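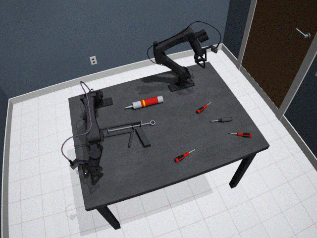 Ticket 219 – collecte sim, poste Skastik
Ouvert par : Sebastián Paredes
Date : 16 janvier 2018
Priorité : haute
Statut : en cours

Problème : les démos du lot pistolet à mastic / cartouche partent en rejet à l'export. Une centaine d'épisodes prévus, 100 demandés par Dravholm, et pour l'instant le lot est inutilisable pour l'entraînement.

Ce que je vois :
– téléop OK sur les deux bras, pas de latence
– replay OK dans la sim
– export : erreur « action/state length mismatch », uniquement sur le bras gauche

Essais déjà faits : relancé le serveur, vidé le cache, regénéré la scène avec les mêmes objets (pistolet, cartouche rouge, 4 tournevis). Pareil. Enlevé les tournevis pour voir – pareil aussi, donc remis.

Réponse Delyth Parry :
Tu es sur quelle branche ? Sur Hirholm on avait la même chose quand la pince gauche était logguée à une autre fréquence que les articulations. Regarde le pas de temps dans la config, pas la scène.

Sebastián :
Branche Jin, à jour d'hier soir. Effectivement pince gauche a 3 pas de retard au debut de chaque épisode. Le droit non. Config identique pour les deux pourtant...

Delyth :
Ordre d'init. Le gauche s'abonne après le reset. Mets l'abonnement avant et refais un petit lot, positions d'objets aléatoires mais graine fixe, qu'on puisse comparer.

Sebastián :
Fait. Export passe sur les nouveaux. Anciens toujours rejetés, normal.
Autre souci, moins grave : avec la graine fixe les manches des tournevis tombent parfois trop près du bord droit, les opérateurs perdent du temps à les rattraper et ça donne des trajectoires moches. Je réduis la zone de tirage ?

Delyth :
Un peu, oui. Pas trop, sinon le modèle ne verra que le milieu de la table. Et garde les reprises ratées, étiquette « échec », ne suprime rien.

Reste à faire :
– script pour recaler les anciens épisodes (décalage constant, ça devrait passer)
– zone de tirage
– prévenir Dravholm pour le retard du lot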